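Before You Trust a Grasp Detector on Soft Objects

Filed under: Perception, Two-arm setups

Most grasp detection demos are run on boxes, mugs and power drills. The scores look great, somebody posts a clip, and then you point the same model at a stuffed animal and it proposes closing the fingers on an ear. I have been through this with three different detectors now and I no longer believe a confidence number I haven't checked against my own table.

What follows is the check I run. It takes an afternoon. It assumes you already have two arms moving, a fixed camera looking down at the work surface, and some way to log joint states and gripper width. I use Stoditz for the logging and Butgate for the planner, but nothing below depends on them. If your stack can replay a recorded frame through the detector offline, you have what you need.

1. Calibrate again, even if you did it last week

I know. Do it anyway. The usual way people fool themselves is to blame the network for an error that lives in the camera transform. Drive each gripper to a few spots spread over the table, read the tip position from forward kinematics, and compare it with where the camera says the tip is. Do both arms separately. I have seen a setup where one arm was fine and the other was off by enough to miss a toy completely, and the averaged error in the report looked acceptable.

If the vendor tool prints only a single number for the whole rig, throw the number away and compute your own per arm.

2. Get your left and right straight in the config

With a camera that faces the arms from across the table, the robot's right arm shows up on the left side of the image. Everybody knows this and everybody gets it wrong once. The failure is nasty because the planner will often find a path anyway. You get a long, slow reach across the middle, and it looks like a planning problem.

Send a small open and close to one gripper by name and watch the image. Write down which one moved. Then do the other.

3. Record with one gripper loaded

Now the part the benchmarks skip. A detector tested on a table with no arms over it tells you very little about one with two arms hanging over it, and even less about one where an arm is already carrying something. Pick up one toy, hold it low over the surface, and record frames while the second arm waits with its fingers open.

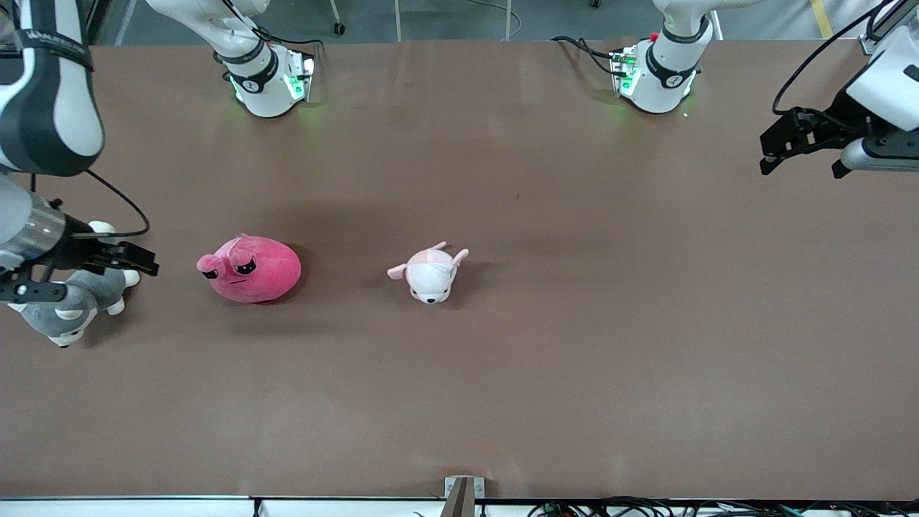 Right gripper loaded, left gripper open, two toys still on the table. Note how low the gray and white one hangs.

Run the detector on frames like this one and look at the raw proposals before any filtering. I want to know two things. Does it propose grasps on the toy that is already held? And does it treat the held toy and the pink one as separate objects, given that they are next to each other in the image?

The detector that ships with Nagano failed the first question for me on nearly every frame. It isn't a bug exactly. The model has no idea what the arm is carrying. But the project page says "ready for bimanual use," and I would like to know what they think that means.

4. Mask what you are holding

The cheap fix is to take the gripper pose from kinematics, attach a box to it big enough to cover the held object, project that into the image and drop any proposal whose center falls inside. It is crude and it works better than the learned version I tried.

Be generous with the box. A plush toy hangs and tilts in ways your model of it won't predict, and a paw sticking out past the edge of the mask is all the detector needs. Don't be so generous that you swallow the neighbor. Set the size with the toy held in several orientations, and check it against the raw frames by eye.

Add the same box to the planner's collision world while you are there. Filtering the proposals does nothing to stop the other arm from driving through the thing.

5. Fix the scoring

Gripper width is a poor success signal on soft objects. With a rigid part, fingers that stop early mean you have something. With a plush toy, the fingers may close nearly all the way on a pinch of fabric and hold it perfectly well, and your code will call it a miss. The opposite happens too.

I score from a second frame taken after the lift. If the object's spot on the table is clear and there is something in the gripper mask, it counts. I then check a batch of 600 by hand. Yes, by hand. If the automatic label and my label disagree on more than 2 percent, I go back and fix the labeling before I look at a single success rate.

6. Compare against something dumb

Before crediting the network, run a baseline. Mine segments anything that isn't table color, takes the centroid, and closes the fingers across the narrow axis. On a plain brown surface with well spaced toys, this embarrassing little script gets close enough to the big models that I have stopped being impressed by them on easy layouts.

The gap opens up when toys touch or overlap. So that is where I spend my trials. If a paper reports 1,000 grasps and every object had clear space around it, you have learned how well the arms repeat.

7. Keep the bad frames

Save every frame where a proposal landed on the held toy, on a cable, or on the gripper itself. Replay that folder each time you change the model, the mask or the lighting. It is the only test set I fully trust, and it costs nothing.

Known problems

The mask lags if your image and joint timestamps come from different clocks. Slow the arm down and see if the error shrinks. If it does, fix the clocks first.

White toys under white arm links confuse the color baseline. I have no good answer. Depth helps some.

Skerkmont users: the July update renamed the arm frames. Go back and redo step 2.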